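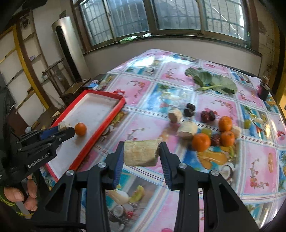

Two hand-held grippers, one red tray, a table of fruit and vegetables.

February 14, 2021

I keep being told that teaching a robot is the easy part now. You pick up a gripper, do the chore yourself, and the machine learns from the recording. Aisyah Menon has been telling me this since July, and she finally got me to try it properly.

I'm still not sold. The job was to move food from the table to the tray, with a gripper in each hand. My first try at a mandarin orange was embarrassing. I have hands, I have been picking up oranges my whole life, and suddenly I was chasing one across a plastic tablecloth. You lose all feeling in your fingertips. You squeeze and hope.

Aisyah says that's the point, because the robot won't have fingertips either. Fine. But then what exactly am I teaching it? My bad habits, mostly. I come in from the side when I should come in from the top. I pause for no reason. 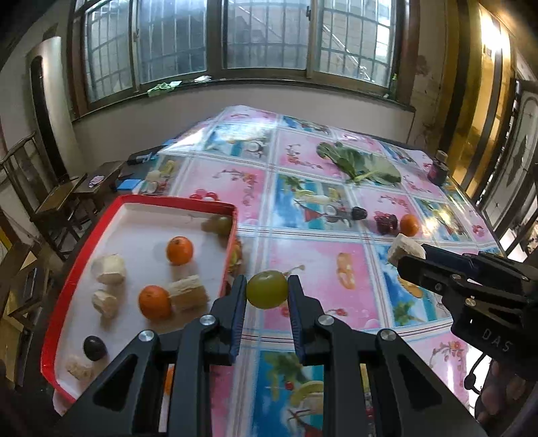 Grapes were the worst of the lot. Too soft to grip hard, too round to grip lightly, and they like to roll. Banana is easier to hold but it doesn't forgive you — press a bit too much and you have a dent in it for good.

The project goes by Rillano, and the plan calls for 571 recordings of this one chore. I did 31 before my wrist gave out. Aisyah has done 114 and swears the later ones are smoother. Smoother for her, sure. I'd like to see what happens when somebody swaps the tablecloth, or moves the tray to the other side, or buys bigger oranges.

She thinks variety will take care of all that. Maybe. I've agreed to do another batch once my wrist stops complaining, and I want to be there when they run the robot on grapes.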